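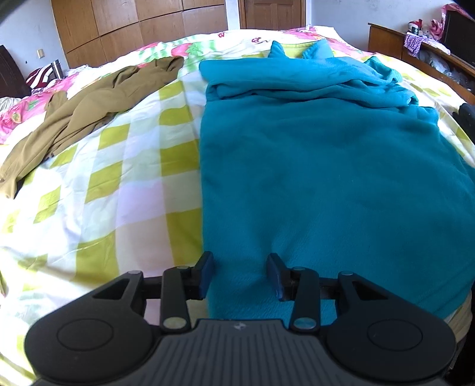

The glass frog is my favorite animal this month, and I say that as someone who picked the naked mole-rat in May and got a lot of mail about it. Glass frogs live in the rainforests of Central and South America, mostly along streams, and from above they look like any other little green tree frog. Flip one over (gently, and only if you're a trained biologist) and you can see right through the belly skin to the heart, the gut and the bones. People always expect the green to be loud, something like the teal of that big fleecy top spread across the bed, but it's really a soft lime, the color of a leaf with the sun behind it. When the frog settles down on a leaf for the day, its edges blur into the plant and a hungry bird looks straight past it.

The part that got me out of my chair is what happens to the blood. Blood is red, and red is hard to hide, so a see-through frog ought to have a problem. Researchers found that a sleeping glass frog pulls most of its red blood cells out of circulation and packs them into its liver. The liver is wrapped in a mirror-like coating, so all that red disappears from view! When the frog wakes up in the evening, the cells go back out and it hops off to look for bugs. If you or I packed our blood cells together that tightly we'd be in serious trouble with clots. The frog does it day after day and seems perfectly fine, and there are scientists trying to work out how.

Kekeli Ametepe, who wrote our spring piece on moth ears, sent me a long and very happy email about the fathers. In a lot of glass frog species the female lays her eggs on a leaf hanging over the water and the male stays behind to guard them. He may have more than one clutch going at once, from different females, and he moves between them and keeps off wasps that would like an easy meal. In some species the parent sits on the eggs to keep them damp. When the tadpoles are ready they wriggle free and drop into the stream below, which has to be one of the better entrances in the animal kingdom.
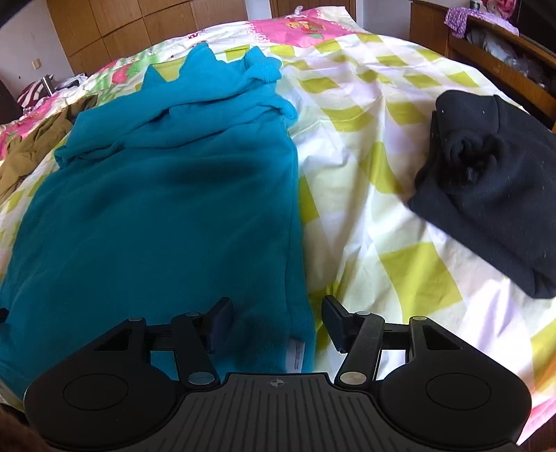

The bed again, with its diamond-checked cover.

Since so many of you asked for more see-through animals, I spent a weekend with a stack of library books and a pot of tea. A few that made the cut:

The barreleye fish has a clear dome over its head, filled with fluid, and its tube-shaped eyes sit inside and point up toward the light. For years people assumed the eyes were locked in place, until a live one was filmed rotating them to look forward. The two dark spots on the front of its face, the ones everybody takes for eyes, are its smelling organs.

Glasswing butterflies have wings with hardly any color except at the borders. The clear parts are covered in tiny pillars that cut down on glare, so the wing doesn't flash when it catches the sun. I have one in a old photo from a trip and for ages I thought I'd just photographed a twig.

Glass squid are a whole family, and some of the young ones are so clear that the eyes are the main giveaway. Many species deal with that by carrying light organs under the eyes, which glow to cancel out the shadow. An animal that lights up in order to be harder to see – I love that so much.

Then there are salps, the barrel-shaped jelly things that wash up on beaches and get mistaken for jellyfish. They're closer relatives of ours than jellyfish are, and they link up in long chains that drift along together, pumping water through their bodies to swim and eat at the same time.

One small correction from last time. I wrote that axolotls never leave the water as adults. Several of you pointed out that on rare occasions one will change into a land form, and you're right. Thank you for writing so kindly, and especially to the reader who included a drawing.

Our next reading night is on July 19, 2025, and the theme is animals that glow. Bring a page or two of anything you like, printed or on your phone. We have 40 chairs and they did fill up last time, so come a little early if you want to sit near the front. Kekeli is bringing the slides on fireflies, and I'll have the frog book with me for anybody who wants to borrow it. Send your questions, corrections and strange animal stories the usual way, and tell me which creature should go next. The mantis shrimp people are ahead at the moment, but there's a strong late push for the pangolin.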